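首页 > 园区体验 > 季节活动 > Nunlow 南瓜灯小火车套票

门票 季节活动 住宿 交通 礼品店 联系我们

Nunlow 南瓜灯小火车 · 秋季夜游家庭套票

发布日期:2020年10月3日

又到了 Clistoswood 林场公园一年里我们自己最喜欢的时候!九月的暑气一散,林子里的山毛榉就一天一个颜色,Nunlow 小火车也换上了它的秋装:车头挂一圈橘色的灯,每节车厢的窗边都系着玉米叶和小铃铛,开起来叮叮当当的,隔着湖都听得见(去年有位老奶奶说,她就是循着铃声找到站台的)。

火车从湖边的老站台出发,先绕过磨坊,再慢慢爬上 Yap 坡。坡不陡,可是弯多,一拐弯就是一片新的灯,孩子们常常从左边窗口挤到右边窗口,还请家长多拉着一点。全程3,142米,中途在南瓜田停靠20分钟,大家可以下车挑一个自己喜欢的小南瓜,抱着坐回来。刻南瓜的桌子设在终点站旁边,工具是现成的,勺子也有儿童用的小号。
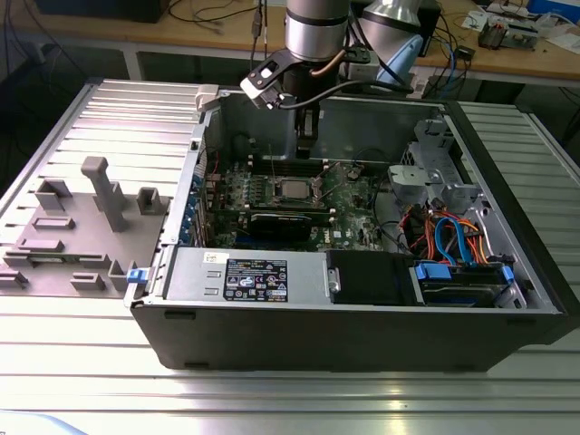
家庭套票每份518元,包含两位大人、两位孩子的往返车票,两个小南瓜,还有四杯热苹果汁。苹果汁是 Declan Mulcahy 每天下午在站台小屋里现煮的,放肉桂和一点点橙皮,他从来不肯把方子写下来,我们问了好几年啦。不想喝甜的,可以跟他说一声,换成热茶。

只想坐车、不刻南瓜的朋友,可以选单人票,每位129元,同样含一杯热饮。三岁以下的小宝宝由大人抱着坐,不另外收费。婴儿车请折好,交给站台的工作人员,回程时在原处领取。

头一节车厢是敞篷的,看灯最过瘾,风也最大,毯子在座位底下的箱子里,请随意取用。怕冷的话就坐后面几节,都有玻璃窗。湖边入夜以后凉得很快,帽子手套带上总是没错的。

坡顶那一段,讲故事的还是大家熟悉的 Eduard Trnka。今年他讲的是守林人和一只迷路的獾,故事分成两半,上坡讲一半,下坡讲一半,所以千万别在南瓜田里挑得太久,误了下半段!故事温和,没有吓人的桥段,胆小的孩子也可以放心听。

套票在网上和公园正门都能买,请提前选好班次。小雨照常开车,遇到大风停运,我们会发短信通知,您可以改到别的晚上,也可以全额退款。狗狗可以上最后一节车厢,要系好牵引绳。

从 Curnitz 镇过来的朋友,可以在镇中心坐接驳车到正门,凭套票免费乘坐。自己开车的请停在北停车场,沿着地上的橘色脚印走,就能走到站台。

收藏 129 分享 20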